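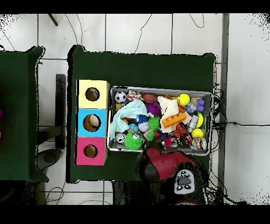 Wumwood Toy Wash, 17 oz bottle
Unscented. Item no. 61. In stock.

Hi, I'm Elvira Sotelo, and I make this stuff! Toy Wash started in my kitchen sink when I was buying toys by the bagful at yard sales and scrubbing them with whatever was under the counter. Dish soap worked fine but I could never get the last of it out of the seams, and anything with a scent hung on for weeks (my youngest once had a rubber duck that smelled like lemon floor cleaner for an entire winter). So I wanted something plain. Low suds, no perfume, no dye, and it rinses out fast in cool water.

I use it on hard plastic, rubber, silicone, painted metal, and most washable cloth toys. It's a liquid concentrate, a little thicker than water, and you don't need much of it — a capful in a sink is plenty for a normal mixed load. If you're seeing a big head of foam you've poured too much. I still do it myself when I'm in a hurry.

How I use it

Fill the sink or a tub with lukewarm water, add a capful, and swish it around before anything goes in. Hard toys can soak up to 4 minutes. Work over the grooves with an old toothbrush, rinse, and lay everything on a towel with any holes facing down. For balls that have gone tacky, skip the soak and go straight in with a cloth and a few drops of wash, then rinse and see how it feels the next day. Sometimes the rubber is just worn out and no soap is going to bring it back.

Cloth toys get their own water. I learned that with a red felt crab and a load of white blocks, and I'm still a bit sore about it. Squeeze, don't wring, and change the water if it turns gray. Then roll the toy up in a dry towel, press hard, and let it air dry somewhere with a breeze. Stuffed ones take ages! Give them a full day longer than you think.

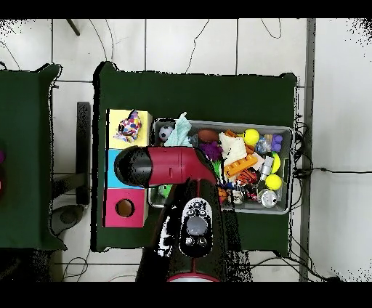 Anything with a battery compartment stays out of the sink completely. Take the batteries out, dampen a cloth with the diluted wash, wipe, and go over it again with plain water. Same for unfinished wood and cardboard puzzles, only with the cloth barely damp, and test a corner first. I don't recommend it for leather at all.

What's in the box

One 17 oz bottle with a flip cap
One measuring cap
A folded card with the dilution chart on it

The bottle is the new squeezy one. The old Pamero bottles had a pump top that clogged, and thank you to everybody who wrote in about that, especially Joyce Muli, who sent me a very funny drawing. If you still have one, soak the nozzle in warm water and it should free up.

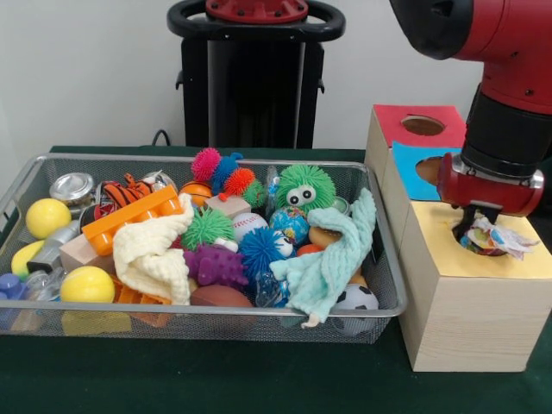 Can I put Toy Wash in the washing machine?

I wouldn't — it's made for hand washing, and I haven't tested it in enough machines to feel good about telling you a dose. For a machine load, use your regular detergent and run a second rinse.

Sizes and refills

The refill pouch is 100 oz and fits the same cap. It's the better buy if you run a daycare or have a lot of grandkids. I'm out of pouches at the moment and expect them back in January. Savvas Michailidis at Kourkoulas does the filling for me, and he'll have the small bottles ready first.

Shipping and returns

Orders leave my place within two working days. If the cap leaks on the way, send me a photo of the bottle and I'll mail another one, no need to return the first. Unopened bottles can come back for a refund, but you'd cover the postage on those.

Store it somewhere cool with the cap closed, and keep it out of reach of children.

Page updated 2021-12-23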